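Bin Contents Technician (casual), Setska warehouse

Setska supplies mixed household and garden items to retailers and test laboratories. We are recruiting two casual technicians to load, sort and empty open metal bins at our Varnia Street site. The position reports to Leanne Dawber.

Duties
Place items in grey metal bins according to a printed load list.
Record the item code, colour and resting position of each piece.
Empty, wipe and inspect bins between loads. Scratches and scuffs on the floor sheet are normal wear and need not be logged; dents and raised edges must be.
Return hand tools, brushes and small goods to the correct shelf.

The catalogue holds some 500 items. A shift covers up to 90 loads, most of them three or four pieces each. Garden forks and other tined tools are handled with gloves.

Requirements
Normal or corrected colour vision – load lists separate teal from lime green, for instance.
Ability to stand for most of a shift and lift 17 kilograms.
Accurate data entry. Previous warehouse or laboratory work is favourable but not essential.
Right to work in Australia.

Conditions
Casual award rates plus loading. Shifts run from the first week of August, mornings or afternoons by roster. Safety boots are supplied, and on-site parking is available.

To apply, send a résumé and the names of two referees to Guoqing Jiang, quoting "Bin Contents". Applications close at 5 pm on Wednesday, July 8, 2026. Enquiries about rosters go to Liam Blackburn.

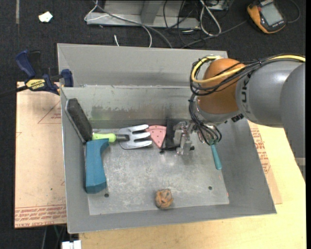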